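Gudska Releases Version 3 of Jorkgate Room Simulation and Planning Software

BRIKHOLM, 12 November 2022 - Gudska today released version 3 of Jorkgate, its software for testing the perception and planning code of indoor mobile robots in simulated rooms. The release is available now to all current license holders.

Jorkgate builds simple furnished rooms, renders what a robot would see from any point in them, and passes the result to the customer's own planner. Version 3 adds a new scene generator that varies wall color, floor texture, lighting direction and the placement of fixtures. A single overnight batch can now cover 1,000 rooms, up from 200 in the version released in April.

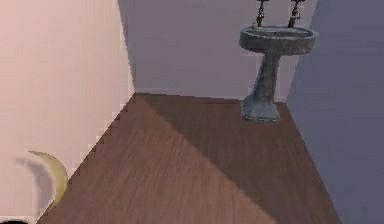 Bathrooms and other small rooms were the main request from customers, according to Teguh Hidayat, who leads development at Gudska. "Strong shadows on a floor are a common cause of false obstacles," Hidayat said. "A planner stops at the edge of a shadow, or it takes a long way around. We wanted teams to find those cases at their desks."

The update also includes a replay tool that shows the planned path next to the floor area the perception code marked as free. Rendering is kept plain on purpose - textures are basic, and edges can look stepped - so that batches finish quickly on an ordinary workstation.

Garrido, a maker of cleaning robots, tested the software before release. "Setup took us roughly 30 minutes," said Florencia Daza, software manager at Garrido. "We are using it for every change to the planner."

Existing scene files will open in version 3 without conversion. Support for version 2 will continue until next April.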